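Lecture 18: Learning from hand-held demonstrations

Notes by Sepehr Sadeghi. Readings are on the course page, where they have been waiting since February.

Recap. Last time we trained a policy on teleoperated data and found that it knew our lab table very well and nothing else. Today: carry the gripper into other people's rooms and record there.

The method in short. A person holds the gripper, with a camera mounted on it, and does the chore. We recover the hand's path from the video, read off the jaw opening, and train on image and action pairs. No arm is needed until test time, so the arm can't break until test time.

What changes in the data

Light. Homes are dim and yellow. Path tracking dislikes both.

Cloth. A bedspread has no fixed shape, and a printed one gives the tracker plenty of features that move whenever someone leans on the bed.

Small targets. A crumb takes up very few pixels. Shrink the image for the network and it may be gone, in which case you are training a policy to pinch bedding with great confidence.

The Grumine result. Policies trained on 20 homes beat policies trained on 2, with the same total number of demonstrations. Adding more clips from the same bedroom did very little. The 99 percent figure people like to quote is for rigid objects on a table. Ask what the cloth number was.

For Tuesday: take one clip from the Safavi set, find the smallest target in it, and work out how wide it is after resizing. Bring the number, however sad.

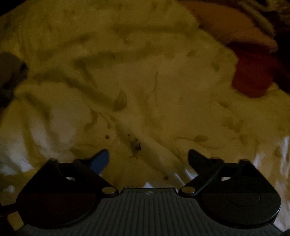
Fig. 2. Wrist view over a printed comforter. The target is the pale scrap between the jaw tips.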